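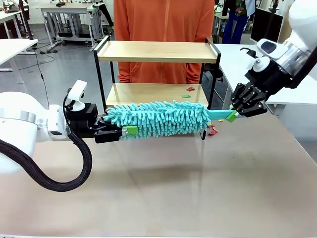 The Barbieri Circus set up on the oval at Lornanport again in May, and I went on the Wednesday night because the tickets were cheaper. They were 18 dollars each if you booked online, and you could sit anywhere that wasn't roped off. I took a cushion this time. The benches are the same ones as last visit and my back remembered them.

I grew up going to circuses with lions, which dates me. I don't miss the lions. What I did wonder was how a show fills two hours now that most of them have gone to people only, and whether it would feel thin. The first half did, a bit. The second half was very good.

The opening was a group number with everyone in the company running on in blue coats and waving. Then a rope act, then a pair of clowns who did a long routine with a ladder. The ladder routine went down well with the little kids. I thought it was five minutes too long, and the smaller clown kept losing his microphone pack out the back of his trousers, so we missed a few of the jokes. He fixed it at interval and was much easier to follow afterwards.

The plate spinner came next. She got 8 plates going on a rack and kept them there while she skipped rope. One came down near the end and she put it back up and started the count again. I like it when they do that. It tells you the thing is hard.

Interval was twenty-five minutes, which was longer than it needed to be. There was one food van and one line. I had chips and a tea. The toilets were the oval's own ones, behind the change rooms, and the path wasn't lit, so bring a torch or use your phone.

After the break we got the act I'd come for. Niten is a juggling trio and I'd seen them once before, at a street festival in Kullach, where they worked on a strip of footpath with buses going past. In a tent they're a different act. They had room to pass clubs across the full width of the ring, and the ceiling was high enough for the tall throws. They start slowly, with one ball between the three of them, and it's a couple of minutes before you notice how much is in the air. They don't talk at all. The music was a drum and a piano accordion, both played live from the side of the ring.

They dropped twice, both times in the club passing. The second drop rolled under the front row and a girl of maybe six picked it up and threw it back, and it was a good throw. The whole tent clapped her.

I tried to learn to juggle myself a few years ago, off a library book. I got to three balls and stayed there. My best run was 459 catches, in the backyard, and I have never got near it since. So I watch jugglers' hands more than I watch the balls, and with this lot the hands hardly move. They catch low, by the hip, and everything is already on its way up again.

The last act was a trapeze duo, and it was solid. I did find the smoke machine a nuisance. It was pointed straight at the seats on the eastern side and a few people shifted across the aisle to get clear of it.

The woman in the ticket caravan told me they'd had 4000 people through over the run, counting the matinees, and that they hope to be back next year if the council lets them have the oval again. The grass takes a beating and the footy club isn't keen. I can see both sides of that. We don't get a lot of live shows out our way, and the alternative is a long drive and a late night home.

If you're going when they come back, sit on the western side, three or four rows up. The front row is too low to see the floor work properly. Parking is on the street behind the pool, and it was full by seven.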